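Lerholm terminal tools, progress report to Ghaffari small grants, October
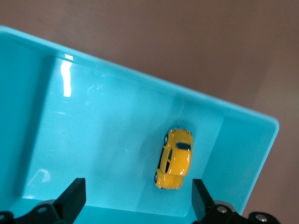
Sarita asked for this by noon so it's going out rough, sorry. Lerholm is the set of small command-line programs you're paying for: one that watches log files, one that trims and lines up columns, and the status line one which still has no proper name. The column tool is the one that moved most this period. It now handles color correctly when a line gets cut, so the color stops where the text stops and doesn't leak into your prompt. Uriel also added named themes, picked with one flag, and the new default is a turquoise close to that plastic tray, bright for headings and a deeper teal for the lines under them. Looks fine on a dark background. On a white one the headings are a bit weak, Pramila is on it.

Where we are against the plan

Log watcher: done, released, in use at Plellberg by their night support people. They run it over ssh on old machines and it holds up. One complaint, that it redraws the whole screen when the window is resized. Fixed in the branch, not out yet.

Column tool: feature complete except for wide characters. Japanese and Korean text lines up now. Emoji mostly do. Some of the joined ones (families, flags) still push everything one cell to the right, and it differs between terminals, so there may be no clean answer. We'd like to document it and move on.

Status line: behind. We said it would be usable by now and it's only usable by us. It reads battery, network and disk, and takes custom commands, but a slow command blocks all the others. Mohit has started pulling the commands out into their own processes. Needs a couple more weeks and then real testing by somebody who didnt write it.

Packaging: mixed. The two common Linux formats build on their own after each release. Mac build works but by hand, on Archana's laptop, and it needs to get off Archana's laptop.

Numbers you asked for

Closed 417 issues since the last report. That sounds better than it is, a big batch were duplicates from the old tracker that Mohit cleared in two evenings. Still open with a "crash" label: 6. Five of those are the status line. The other is a log file with no line endings at all, which somebody sent us on purpose.

Speed: the watcher used to choke on logs coming in faster than 1,000 lines a second. It now keeps up at 3,000 on the same test machine. Past that it drops to showing every few lines and prints a notice at the bottom. Plellberg wanted the notice louder, we made it a flag.

Documentation

Man pages exist for all of the tools. The log watcher's is good. The column tool's is a list of flags in the order we wrote them, with hardly any examples, and Pramila is redoing it from scratch with sample input people can paste. Status line page is a stub. We budgeted for a writer in the second half and would still like to keep that money where it is.

Changes to the plan

We want to drop the graphical settings window. Asked on the mailing list, got very little interest, and everyone who answered edits the config file anyway. The hours would go to the status line and to moving the Mac build onto the Savley machine, which is already paid for through spring. No change to the total. Need a yes or no from you on this before we shuffle people.

Also the config file format changed once, in the last release. Old files are read and converted, with a backup saved next to the original. We had two reports of the backup overwriting an earlier backup. Fixed the same day, but we should of caught it, and there is now a test for it.

Next period

Status line release that doesn't block. Column tool man page. Mac build off the laptop. Uriel is away for part of it, so themes are frozen apart from the white background fix.

Spending sheet comes separately from Archana, she is waiting on one hosting invoice. Questions about the settings window to Sarita Jaiswal, anything technical to Mohit Agarwal.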